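3. Surface materials and self-reported cleaning effort

3.1 Background

Earlier work on household cleaning has mostly treated the kitchen as a single unit. Respondents are asked how long they spend on it per week, and the answer is divided by floor area. This hides large differences between surfaces. A sink basin is wiped several times a day in many homes, while the inside of an upper cabinet may be left alone from one January to the next. The present section separates these surfaces and asks whether the finish of each one predicts the effort that people report. 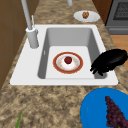
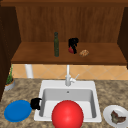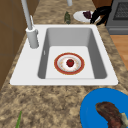

Figure 3. Rendered kitchen views: (left) and (right) white drop-in sink in a speckled granite countertop, with a plate in the basin; (center) wooden upper cabinet with shelf.

Three classes of surface were defined: hard pale surfaces (sinks and light tile), patterned surfaces (speckled stone and stone-look counters) and grained surfaces (wood cabinets, shelves and trim). Examples of all three classes appear in Figure 3. Metal fittings were left out because the pilot form did not record their finish in enough detail.

3.2 Sample and procedure

The survey was sent to 300 households in two towns, Graltmont and Jitaru. The towns were chosen for their contrast in water hardness, with Graltmont supplied from a limestone aquifer and Jitaru from a surface reservoir. One adult per household completed a paper diary for 12 days. Each entry recorded the surface cleaned, the product used, the start and end times, and a rating of effort from 0 to 100, where 0 meant no effort and 100 meant the hardest cleaning task the respondent could recall.

Diaries were coded by Zübeyde Ağca and Lanying Lei, who worked separately and met only to settle disagreements. Most disagreements concerned the boundary between wiping and drying. The final rule was that drying counted as a separate task if the respondent changed cloths. Entries that named a room but no surface were removed before analysis. Diaries with fewer than half of the days filled in were also removed, and no attempt was made to fill the gaps.

Households were asked to keep using their normal products. A small group in each town also received an unscented liquid cleaner, Allum, prepared for the study so that product strength could be held constant in a side comparison. Results for that group are given in Section 5 and are not pooled with the main sample.

3.3 Results by surface class

Hard pale surfaces were cleaned most often and received the lowest effort ratings per task. When ratings were summed over the full diary period, however, the order was reversed, and pale surfaces accounted for the largest share of total effort in both towns. Respondents in Graltmont often mentioned scale near drains and overflow openings. Those in Jitaru rarely did, and wrote more often of tea and coffee stains.

Patterned surfaces showed a different profile. Cleaning was less frequent and tended to follow cooking or meals, with little activity in the morning. Several respondents wrote that they found crumbs by touch before they saw them. This agrees with the visibility account set out in Section 2, in which the delay before cleaning depends on the contrast between soil and background - a delay that mottled stone would be expected to lengthen.

Grained surfaces were cleaned least often. Effort ratings per task were high, but the spread was wide, and many diaries contained no entry for them at all. Where entries existed, they were concentrated on door fronts near the stove. Shelf interiors were mentioned mainly when items were being moved or replaced.

3.4 Limits

Two limits should be noted. First, effort ratings were anchored by each person's own worst task, so scores are better compared within a diary than between diaries. Second, surface class and surface height are partly confounded. Wood was more common above the counter than below it in this sample, and reaching may have raised the ratings independently of finish. The Daltosari scale, which scores reach and grip separately, would allow the two to be split, but it was not available in a diary format at the time of data collection. A model with height entered as a covariate is reported in Section 4.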